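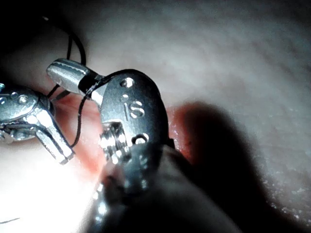
Instrument wrist, letters IS on the housing, pale tissue behind.

March 22, 2022
Test kitchen notebook, pork belly, round five

Goal is still the same: a crackling that survives the walk from the hatch to the bench at the Tamudholm market without turning into a leather belt. The last round made an excellent belt.

Slab in: 1,873 g, skin on, from Jirkico. They promised an even thickness and delivered a wedge. One end is nearly all fat and the other would pass for a diet product. Trimmed nothing, as I want to know how the thing behaves the way it arrives.

Salted the skin last night, uncovered on the wire rack, bottom shelf of the walk-in. Somebody had moved it under the drip from the fan by morning. Patted it down, salted again, wrote DO NOT MOVE on a piece of tape, and will report on the tape in due course.

Rub on the meat side only: fennel seed, black pepper, garlic, a little brown sugar, the end of the smoked paprika. Kept it off the skin. In round three I didn't, and the sugar went black long before anything blistered. The fennel was toasted this time and it's better, though it does make the whole room smell like a cough drop.

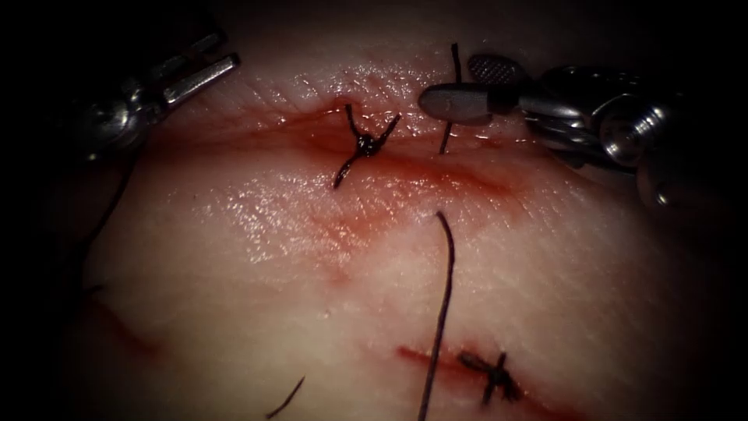
Low oven first, until a skewer went into the thick end without an argument. Then the Yusuf at 425 for the skin. The Yusuf runs hot at the back left, as everyone who has burned flatbread in it knows, so I turned the tray halfway and put the fat end at the back. The fat end blistered beautifully. The lean end sat there looking like a suede shoe. Gave it longer, propped up on a ball of foil, and it mostly came around.

Weight out, after resting: 1,237 g. So about a third of what we paid for is now in the drip tray. The drippings did make very good potatoes, and I have eaten the evidence.

For the bun we used the Tretau dough, second version, with more milk. Softer, holds the juice, doesn't fight back when you bite. It does stick to the paper. Dusting with rice flour helped a bit -- semolina might be better, and we have a whole sack of it left from the pizza week that we don't discuss. 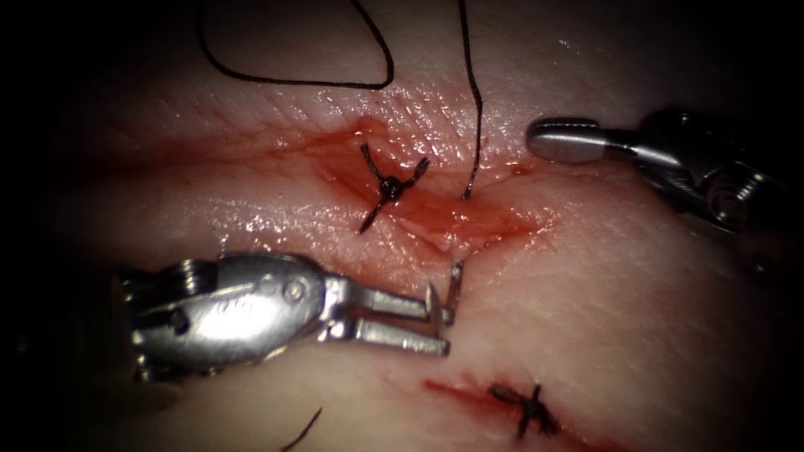 Scoring is the part I keep getting wrong. I used the old box cutter, which needs a new blade, and the lines wandered and changed depth wherever the skin was tough. The incision in the last photo has the same trouble, shallow and irregular, with the blood collected mostly in the middle stretch. On my slab it was fat that collected in the low spots, and wherever it sat the skin came out chewy. I want straight lines, closer together, stopping short of the meat. Score cold, straight from the walk-in. By the time I'd found the cutter this one had gone soft and slid around the board.

Tasting at the pass: salt is fine for a bun, too much on its own. Pickled cabbage needs another day. The chili sauce is hotter than August in the van, and two people went back for more while complaining about it.

Next round:
New blades.
Ask Jirkico for a center cut, and ask again when they send the wedge.
Try a vinegar wipe before the second salting.
Semolina on the paper.
Hold a portion under the lamp for a full lunch service and then bite it.

Later: tape still there. Rack moved.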